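How strict should a reset rule be between teleoperated pick-and-place episodes?

Posted in Manipulation & Data Collection
Tags: teleoperation, wrist camera, reset procedure, packaging

Silvana Figueiredo

I look after the written procedures for a small teleoperation cell. We collect demonstrations of retail packages being picked off a white table and moved to a bin. Gripper with two fingers, one camera at the wrist, one operator per shift. We have 391 episodes on toothbrush boxes so far and the target is 782, so we are right at the halfway point and I would like to fix the rules before we go on.

Our current sheet has one line about resets: "Return objects to the start area in a natural arrangement." Each operator reads that differently. One lines the boxes up parallel with a clear gap between them. Another drops them in a pile. The result is that I can tell who was on shift from the first second of an episode, and I assume a policy can tell too.

The start arrangement I am trying to write a rule for is a close cluster, with boxes at different angles and close enough that a finger has to go in next to one to reach another.

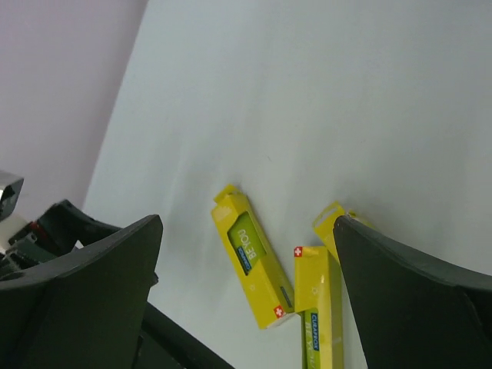

Three boxes between the fingers, wrist view. The one at the right is mostly hidden by the finger.

What I would like to know:

Should I specify positions and angles on a sheet, or leave it to the operator within limits?

Is there a limit people use for how much of a target box may be hidden in the wrist view when the episode starts?

These boxes have a hanging tab at the top with a cutout in it, and a clear window on the front. Two operators pick by the tab when it is easy to reach. Should the procedure forbid that?

Who signs off on an episode? Right now the operator who recorded it also marks it good or bad.

I have read our robot vendor's manual and the general safety documents, and they cover speed, force and who may stand where. They don't say anything on this side of the work. I am after whatever other groups have written down for themselves.

Pideck

I ran a cell much like yours for two years and wrote the reset sheet three times, so I will give you the version that lasted.

Don't ask people to be natural or random. They can't do it, and they drift toward whatever is quick to set up. Print a list of start layouts and have the operator work down it. We used 20 layouts. Each one was a simple line drawing of the table from above, showing where each box sits and which way the tab end points. The drawing only had to be followed to within a finger's width. After the last one you go back to the first, and the next operator picks up wherever the last one stopped. The layout number goes in the episode record.

Make sure the list includes bad layouts. Ours had a few with the boxes well apart, more with two touching, and a good share of tight clusters like the one you posted. We also had some with a box lying partly on top of another. If every layout is easy, your numbers will look fine until somebody tips a carton onto the table.

On hidden targets, I would separate two moments. At the start of the episode, with the arm at its home pose, the target should be clearly visible to at least one camera. Ours had a line saying that if you can't point to the target in the start image, reset and go again. Once the arm is moving in, the finger is going to cover things. That is normal for a wrist camera and I wouldn't write a limit for it. If the wrist view is the only one you record, think about adding a fixed camera over the table before you go past your halfway mark.

On the tab: yes, forbid it, unless picking by the tab is a separate task with its own name. A tab is thin card, it bends, and the box swings when lifted. What we had on the sheet was this:

Grip on the long sides of the box body.
Keep the fingers off the tab and off any window.
If a neighbor moves while you are going in, carry on. If a neighbor leaves the start area, finish the pick and mark the episode "disturbed."
Don't use the other hand, a pen, or the table edge to straighten a box once recording has started.
One regrasp is allowed. After a second failed grasp, end the episode and mark it failed.
Failed episodes are kept.

The last line caused the most arguments. Operators don't like leaving their failures in the folder, and a supervisor who reads out success rates at a meeting will make that worse. We stopped reporting success by person and the marking got more accurate within a week.

For sign-off, use a second person. It doesn't need to be every episode. We had the person on the next shift check a sample of the previous one, and if the sample had more than one wrong label they checked the whole shift. Put the rule for what counts as good on one page, next to the screen. Ours said the box is in the bin, upright or flat doesn't matter, no visible crush on the body, fingers open and clear at the end.

One more thing on the table itself. Check the surface at the start of each shift. Wipe it down, and if you have a cover on it, pull it flat and tape it at the same corners. Soft folds catch the edge of a thin box, and they also cast shadows that change from day to day. We logged the cover change as an event so that later we could tell which episodes were before and after.

Sondham

Just randomize everything and collect more. You are overthinking it. We never had a reset sheet and our model works.

Silvana Figueiredo

Thanks Pideck, the numbered layouts are what I was missing. Two follow-ups. Did you retire boxes when they got worn? And did you tell operators which box to take first, or let them choose?

Pideck

Retired them, yes. Any box with an open flap, a dent you can feel, or a torn tab came out of the set at the end of the shift, never in the middle of one. We wrote a letter on the underside of each so the record could say which ones were in use. Keep the retired ones in a bag. You will want some worn boxes for testing later.

For order, we printed the target on the layout drawing as a filled-in box. If you let people choose, they take the outside one every time and you end up with very little data on the one in the middle. If the task is to clear the table, then let them choose, but say that in the task name.

Qiu

I agree with most of what Pideck wrote and would add some points from the quality side.

Version the procedure. Put a version number on the sheet and store that number with every episode. You already have a first half collected under the old one-line rule. Don't throw it out, and don't mix it in without a mark. When you switch to the new sheet, the episodes from before should say version 1 and the rest version 2. When we made a change like this in September, we ran both versions through the same training setup and compared before deciding what to keep.

Write down what the operator may do between episodes as well as during them. Ours says: arm at home, fingers open, hold-to-run released, wait for the light, then reach in. It sounds obvious, but with short episodes people start reaching in early to save a few seconds. If your cell has a safety procedure already, point to it by name and don't retype it on the reset sheet. Two copies of a safety rule will stop matching at some point, and the reset sheet is the one people have in front of them.

Set the grip force for the weakest package in the set and lock it. We had operators turning it up when a box slipped. After that, every box in the set had finger marks on it. If you are working with cartons that have a window, test on the window side too, even though the rule says not to grip there. Someone will.

Look at glare. Glossy board gives a bright strip along one side at certain angles, and a clear window can do the same. I wouldn't try to remove it, but keep the room lights the same from shift to shift and note if a lamp is replaced. Once a week (we do Wednesday morning, before the first shift) take a reference image with the table empty and the arm at home, and put it next to the last one. That has caught a camera that had moved, twice.

On Sondham's answer, random is fine if something other than the operator does the randomizing. A script that prints a layout works. A person being told to mix it up gives you the same few arrangements.

I don't agree with the finger's width tolerance for the touching layouts. At that size, "touching" turns into "not touching" and you lose the case you wanted. We say touching means no table visible between the boxes when viewed from above, and we let the position of the whole cluster vary instead.

Pideck

Fair point on touching. I would take Qiu's wording over mine.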